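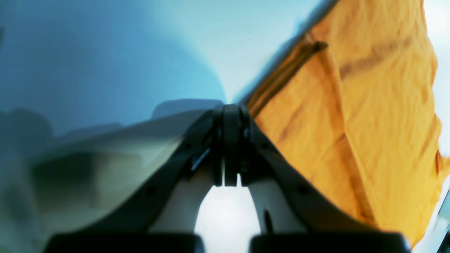
A gripper and an orange cloth, very close up.

How Do You Teach a Robot to Handle a Towel?

Pick up a towel and fold it in half. Easy, right? You probably didn't even think about it. Now try again wearing two thick oven mitts, with one eye shut. That's a little closer to what a robot has to deal with!

At the Nesthorpe shared workshop, a robot called Lill is being built to work with cloth. Lill has 2 arms and lives at the big table near the back. Kids who come in for the afternoon build club get to help with the small jobs, like sorting screws and taping down cables (there are SO many cables).

Why cloth is tricky

A wooden block is always the same shape. Turn it, drop it, slide it across the table, and it's still a block. Cloth changes shape every single time you touch it. It can crumple into a ball, make a tent, or tuck one of its own corners underneath where you can't find it. People who build robots call things like this "soft objects," and many of them will tell you that soft objects are some of the hardest things a robot can be asked to handle.

So how does a robot hold on to something so floppy? With a gripper! A gripper is a robot's version of a hand. Most have just two fingers that open and close, a bit like a clothespin. A motor does the squeezing. Squeeze too lightly and the cloth slips out. Squeeze too hard in the wrong place and you get a whole fistful when you only wanted the edge.
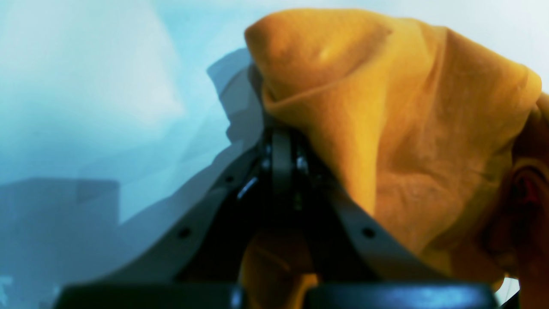
Up it goes into a peak, like a little yellow tent.

Seeing with your wrist

Where are your eyes? On your head, of course. A robot can have an "eye" anywhere its builders can bolt a camera! A camera near the gripper sees tiny creases and folds from close up. A camera higher up sees the whole table at once. Each one misses things the other can see, so it helps to have both.

Try it yourself: hold a sock right up to your nose. You can see the threads, but can you tell where the toe is? Now put the sock on the floor and stand up. Now you can find the toe, but the threads are gone.

Learning by doing it again (and again)

Nobody could write down a rule for every wrinkle in the world. One way around that is for a person to guide the arms through the job while a computer records how every joint moves and what the cameras see. Then the person does it again with the cloth lying a different way. The Nesthorpe builders want around 2,000 of these practice tries before Lill has a go alone. They do them in batches of 14 and then stop for a snack.

Two arms are a huge help here. One can hold a corner still while the other smooths or pulls. With both pinching a corner, the edge between them can be stretched out nice and straight, ready for folding.

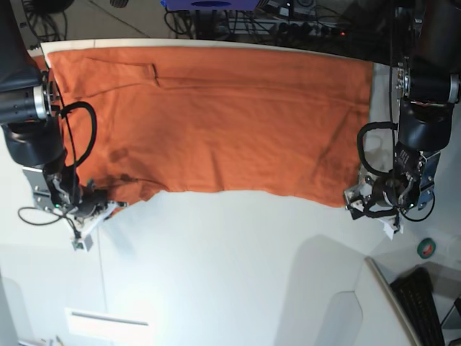
Kolatport wrote to us to say that a pillowcase is even harder than a towel, because it has an inside and an outside, and the robot at their workshop kept grabbing both layers when it only needed one. They fixed it by teaching the robot to give the corner a tiny shake first. Good tip! Lill will be trying pillowcases in December.

Your turn

Put a dish towel on a table in a messy heap. Using only your thumb and one finger on each hand, try to get it flat, then fold it in half. Count how many times you have to let go and grab again. After that, swap to a slippery scarf and see if your number goes up!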